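Student Work | Design & Making
3 min read

Does paint color change how big a small space feels?

Our group got hooked on this question after moving desks into the tiny study room at Millby Hall. It has pale walls, and everyone who walks in says it feels bigger than the one next door, which is the same size but dark green. We wanted to know if that was real!

We ran a survey in July. We made cards showing the same plain room in different wall colors and asked people to guess its length in feet. We got 488 guesses, way more than we hoped for, mostly thanks to the lunch line at the Starine building. Each person saw only two cards, so they wouldn't get bored or start guessing our idea.

Light colors won, but by less than we expected. The really fun surprise was contrast. When two walls that met had very different colors, guesses went all over the place. One person wrote 30 feet for a room we drew at 12, and we loved that answer so much we kept it on the wall.

Lines seemed to matter too. Stripes running toward a corner pull your eye along (painters have used this trick for ages), and we'd like to test them properly next term with card models in place of flat drawings.
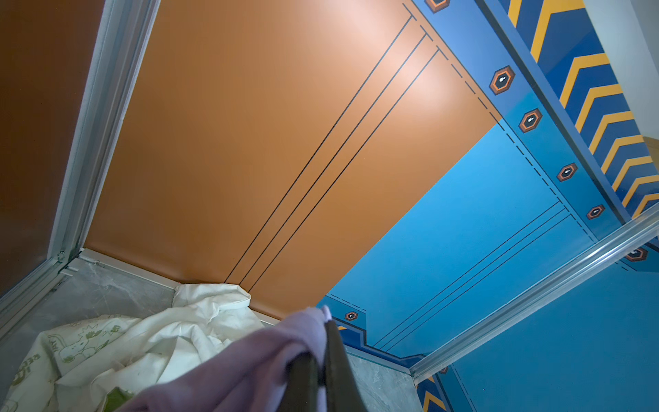
Fig. 1. Orange and blue walls with thin dark lines running diagonally.

Our biggest problem was lighting. Cards shown by the window looked paler than cards shown indoors, and we noticed this late, so some of our light color results may be too strong. Next time we'll stay in one spot and use one lamp.

Back to top | Contact the student projects page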